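Tuesday

Cistern, day two

Up before six. Level in the cistern at first light was 37 cm on the stick, down from where I left it last night, with the outlet valve closed and no draw from the house. The loss is therefore in the tank or in the short run of pipe between the tank wall and the valve. I had hoped for the valve.

The tank holds 2000 liters when full to the overflow. It was cast in place by whoever owned the house before the Gyamfi family, and no drawing survives. Walls are concrete with a cement render inside, painted once with something blue that now comes off in flakes the size of a thumbnail. The floor falls slightly to the northeast corner, where the silt collects. The outlet is on the opposite side, which I have never understood.

Pumped the remainder out to the lower bed with the Dellix. It lost prime twice, both times at the hose coupling on the suction side. Replaced the washer and wrapped the thread. It then ran without trouble until it started to pull air at the bottom. The last of the water came out by bucket and sponge. Silt was finer than last year and had less leaf in it, so the new screen on the downpipe is doing something. I spread it under the currants.

Korkor Nartey came by at half past nine to collect her ladder and stayed to hold the lamp. With the walls brushed down, the fault was easy to find – a crack starting at the outlet sleeve and running up and to the left, hairline at the top, wide enough at the sleeve to take the corner of a feeler gauge. A second crack lower down is older and has lime in it. It seems to have sealed itself. I marked both in pencil with a cross tick at each end so that I can see whether they travel.

She asked why I don't put in a plastic tank. The hatch is too small to pass one, and the roof slab would have to come off. I priced that in January and put the paper away.

Cut out the bad crack with the cold chisel to a V, undercut where the render allowed. Slow work in that position. The render around the sleeve sounded hollow for a hand's width on all sides, so that came off too. The sleeve itself is iron and has rusted at the wall face but is sound farther in. Wire brushed it, wiped it, and left the hatch open with the fan on until after lunch.

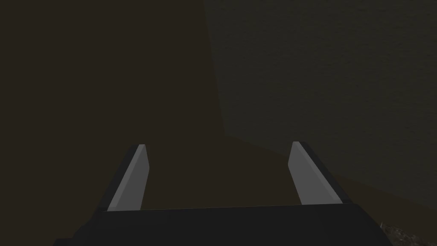
Materials

One sack of Renemix, the fast-setting grade, from the yard at Haltgate. The price on the receipt was 1365, which included the deposit on the pallet I didn't take. I noticed this in the parking area and went back in. Ludger Meinecke was on the counter and corrected it without discussion. He says the slow grade is better for anything over a finger thick, and can be topped with the fast once it has gone off. They had none of the slow. I'll keep the depth down and do it in two passes.

Also bought: hydraulic sealing cord for the sleeve, two suction washers, one stiff brush. Forgot the pencil leads again.

Afternoon

Dampened the cut with the garden sprayer until it stopped drinking. Mixed small. The working time printed on the sack is 8 minutes and that is generous in this weather. The first mix went stiff on the trowel and I threw away a third of it. The second was wetter and went in properly. Packed the cord around the sleeve first, then mortar over the cord in a collar, then up the crack from the bottom. Finished with a damp sponge. The surface is uneven near the top, where I was working left-handed with my cheek against the wall. It will be under water and can stay as it is.

The lower crack I left alone. If it was going to leak, it would have washed the lime out by now.

Romana Hubáček phoned at four about the roof water question. Her view is that the first flush after a dry spell should be sent to the drain, and that a simple standpipe with a slow bleed at the foot will do it. I agree in principle. The bleed clogs unless it is looked at, and I know how often I would look at it. She offered a spare cleanout cap in the larger size. Accepted. To be picked up at the weekend if she is home.

Evening

Collar hard to the fingernail at seven. Color has gone from dark to pale except for one patch directly under the sleeve, the size of a coin. Either it is thicker there or moisture is coming down the pipe from the house side. Closed the stopcock in the scullery to rule out the second.

Second pass tomorrow after breakfast. Then leave it overnight, fill to just over the sleeve, mark the stick, and read it morning and evening before letting in any more. House is on the mains meanwhile, and the beans will have to be watered by can.

Knees bad. Fan off, hatch shut, lamp on charge.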